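September, the workroom

Morning

Rain until ten. Got in with wet shoes and changed into the old pair under the bench. The coffee maker was already on, so I had a cup and wrote the list for the day on the back of the Tomić receipt: open the Dell, clean it, sort the drives, sweep up, call about the shelf brackets. I got through most of it.

The Dell is the tower I brought back from Tomić in Pisthorpe last week. They wanted 26 for it with no keyboard and no power cord. I have power cords. It sat by the door for a few days under a coat and I kept walking around it, and today it finally went up on the table.

I laid it on its side on the aluminum top, side panel off. I like working on the ribbed surface for this kind of thing. Small screws roll into the grooves and stay there, where on the wooden bench they go straight to the floor and under the radiator. The drawback is that the grooves hold dust, and this computer came with plenty. I took it to the back step first and used the soft brush and then the air can until the can went too cold to hold. Most of it came off the fan. There was a gray felt of it in the corner of the shroud that peeled away in one piece.

After that I just looked it over for a while before touching anything. Green board, the memory slots running along one edge with white latches, a white power connector in the middle of everything, and the usual problem of cables that were stuffed in by someone in a hurry. The thick black one lies right across the board. I traced it with a finger to see where it went and lost it twice. The thin red and black wires up top are in a bundle, and I left those alone. Last time I pulled on a bundle like that I spent an evening with a magnifier and a manual in a language I don't read.

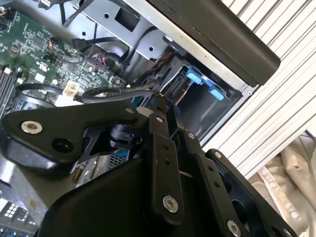 I wrote the cable positions down in the notebook before moving any of them. It's slow and I always feel silly doing it, and then I always use it. Page is headed DELL / TOMIĆ with a rough sketch that looks like a floor plan of a bad apartment.

Stopped at eleven to take the delivery from Fliten. Two boxes. One was the thermal paste and the cable ties, the other was supposed to be the shelf brackets and was a set of cabinet hinges. Nice hinges, but I didn't order them. I put them back in the box with the slip and wrote WRONG on the lid. Called Fliten, got the recording, left a message. I'll have to call again tomorrow.

The processor question I settled before lunch, or settled as far as I'm going to. I had thought for a while about buying one for it and making it a real working computer again. I looked up the ones that fit. The cheap ones cost more than the whole tower did, and I would still need memory. I have 8 GB in the drawer from the old office machine and I don't know if it matches. For now it's for practice and for the case, which is a good case. The drive cage comes apart without any tools and there's room in it for a hand. On the newer small ones I scrape my knuckles every time.

Lunch was the rest of the lentil soup and the heel of the bread. I ate it by the window. The gutter over the bike rack is leaking again in the same spot.

Afternoon

Back to the table a little after one. I had meant to do the drives right away, but I spent the first part on the label of the power supply with a flashlight, copying numbers. The print is tiny and white on black, and there's a whole row of certification marks I don't need. I copied the part number wrong the first time, left out a digit, and found out when the search brought up a vacuum cleaner. Second time it was right. The supply itself has one of those small blue latches at the end, and I had forgotten which way they go on this kind. They never go the way I try first.

I want to keep a note here of what holds what, so I don't have to work it out again next year:

The blue bits are the ones you're meant to touch. Everything else is somebody else's business unless you have a screwdriver and a reason.

The drive carriers are plastic and they flex. Squeeze, don't pry. I have a cracked one in the drawer from the year I pried.

The retention lever by the processor socket stays down when there's nothing in the socket. I had it up for a day once on another board and caught it with a sleeve. Bent pins, end of that board. With the socket empty like this I'm twice as careful what I carry over it. No screws in the hand, no coffee.

Put the chipset heatsink down as "do not disturb." The paste under it is old, I'm sure, but it isn't doing any harm and I've broken a clip on one of those before.

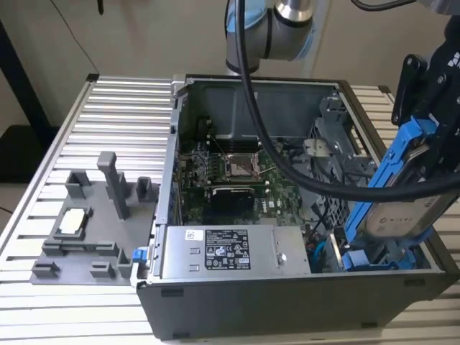 I cleaned the fan shroud last, with a damp cloth and then a dry one, and the cloth went in the trash. Gray plastic never looks clean anyway. The metal came up well. There was a sticky patch on the outside of the case where a price label or an inventory tag had been, and I got that off with cooking oil and a bit of old T-shirt. The smell of sunflower oil hung around until I opened the window.

At 2 the phone rang and it was the dentist moving my appointment. I wrote the new time on the wall calendar and then couldn't remember if I had said yes to morning or afternoon. I think morning. I'll call them when I call Fliten.

Then the drives. I have a shoebox of them, most with no labels or with labels that say things like OLD and OLD GOOD. I wrote those labels myself and I have no idea what I meant. The plan is to run each one through Prover overnight, see which ones are sound, and throw out the rest properly this time (the recycling place in Pisthorpe takes them if you put them in a clear bag). Prover takes 90 minutes on a small drive and much longer on a big one, so it's one or two a night and the shoebox will last me into October.

The bay is below the power supply, with the caddy going in on its rails. It's tight there. The blue data cable loops right over the spot, and the yellow and black power wires hang down next to it, stiff as they always are when they've been folded in one position for years. I used one of the new ties to pull the power wires over and left the blue one to itself. It springs back whatever you do with it. I tried the motion a few times with an empty caddy before lunch, and the thing I noticed is that it wants to be dead straight. If one side gets ahead of the other it jams partway, and then you push harder, and that's how you end up with a cracked one in the drawer. Slow and level, hold it low down on the body, and keep clear of the tab at the top until it's most of the way in.

The ribbed side panel was standing up next to the case the whole time and threw light back into the bay. I only noticed when I went to move it and couldn't see as well, so I put it back where it was. The desk lamp is going to need a new bulb anyway.

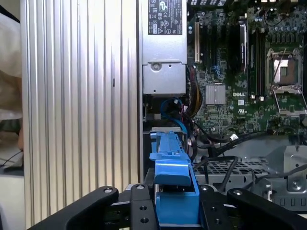
Late afternoon

Put things away while it was still light. The screws from today went into the egg carton, one cup for the panel, one for the drive rails, and one for the ones I found in the bottom of the case that don't seem to belong to anything. There are always some of those. I keep them, and the jar they go into later is nearly full.

Wiped down the aluminum top with the long brush going along the grooves, then across with a cloth. It still isn't clean at the ends. I swept the floor under it and found a pencil, the missing 2 mm hex key, and a raisin. The hex key was good news. I had already bought another.

Swept the front part too, as far as the shelves. The shelves themselves are a disgrace and can't be fixed until the brackets come. At the moment the second one is held up by a stack of phone books, and I moved the heavy stuff down off it today, the two box fans and the tin of paint. The paint is for the back door. I had planned that for August.

Called the recycling place to ask about hours. They close early on days when it rains, which seems strange to me, but they have the bins outside.

Evening

Home by six, soup bowl still in my bag. Made eggs and the last of the green beans.

I looked up the Dell again after supper, the board mostly, and found an old service manual for something close to it. Forty-some pages on removing parts and one on putting them back, which says to do the same steps in reverse. There was a drawing of the drive cage that cleared up the latch bracket for me. I had taken it for something bent. It's meant to stick out like that. So I can leave the pliers at home tomorrow.

Wrote up the parts page properly from the notes on the receipt, then stapled the receipt in. I should have done that in the other order, there's soup on it.

For tomorrow: call Fliten about the brackets, call the dentist, try the memory from the drawer and see if it even goes in the slot, bulb for the desk lamp, air can. Take the bowl back. If it's dry, look at the gutter from the ladder, only look. Shoes are on newspaper by the stove and still wet through at the toes.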